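How to clean out and refit a kitchen drawer
By Aldana Medina
December 12, 2024

Most kitchen drawers get wiped round the edges and never properly emptied. Crumbs work their way under the cutlery tray, the runners pick up grit, and after a year or so the drawer starts to drag. The job takes an afternoon if you include drying time, and most of that is waiting.

What you need

A vacuum cleaner with a narrow nozzle
Two cloths, one damp and one dry
Washing-up liquid
An old toothbrush
A cross-head screwdriver
Dry silicone spray for the runners
Drawer liner, if you use one

Emptying the drawer

Clear a stretch of worktop first. Take everything out and put it down in groups: things you use daily, things you use now and then, and things that belong in another room. Bowls and anything breakable should go well back from the edge.

Pull the drawer out as far as it will go. On most modern units it will stop before it comes off the runners. You don't need to remove it for an ordinary clean. If something has fallen down the back, look for a small lever on each runner, press both and lift the drawer away.

Vacuum the base, going along any grooves or slats in the same direction they run. Do the corners last, with the toothbrush to loosen whatever is stuck there.

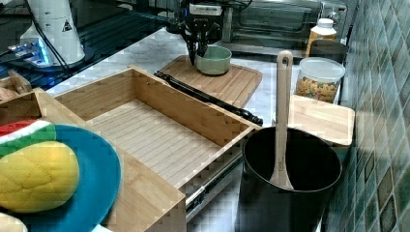

Wipe the inside with a well wrung-out cloth and a drop of washing-up liquid. Bare wood should not be soaked. Go over it once with clean water, again wrung out, then dry it with the second cloth and leave the drawer open for 2 hours. If it still smells musty, leave a saucer of bicarbonate of soda in it overnight.

Runners and handle

Metal runners only need a dry wipe and a light spray. Put the silicone on the cloth if you are worried about getting it on the wood. Don't use cooking oil – it goes sticky and you will be doing this again by spring.

Check the handle while you are there. The screws go in from inside the drawer front, and a quarter turn is usually enough. If a screw just spins, the hole has worn. Pack it with a matchstick and a little wood glue, and let it set before tightening.

Lining and refilling

Measure the inside of the drawer, not the front. Cut the liner 3 mm short on each side so it lies flat. I use the Terkum ribbed liner, which cuts cleanly with scissors. The Flosum one is thicker and needs a knife.

Put the daily things back at the front. Heavy items go towards the back, but not so many that the drawer tips when it is fully open. Slide it in and out a few times before you close it. If something catches, it is usually a whisk.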